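Week 2 of the Sostendale robotics club picking project and I have so much to tell you all (thread, sorry in advance) 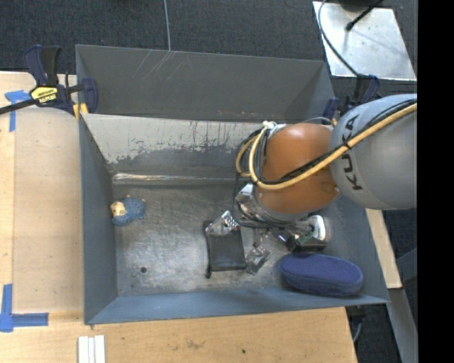
So the challenge this term: grab whatever we throw in the bin and put it in the tray next door. Soft stuff, flat stuff, boxy stuff. The gripper code is all ours, written from scratch!!

Our team is called Wumus. The other team is Durbridge and they are very good, which is annoying, because they're also really nice

Flat things are the worst. You come down from above and there's nothing to get a finger under. Raimonds Grigaitė had the idea of pushing the object against the wall first and letting it tip up, and I've been thinking about it ever since

Best run so far: 13 picks out of 40 tries. I know how that sounds. Last time we got 2!

Plush toys are my favorite to test with. You can be way off on the angle and the fingers still get a hold of something

Simulation helps a ton btw. We ran 2,000 grasps overnight on the lab computer and then spent the whole next meeting arguing about friction values

Final demo is in August, Durbridge goes first, then us. If anyone has good reading on grasping thin objects please send it my way, I'll read all of it on the bus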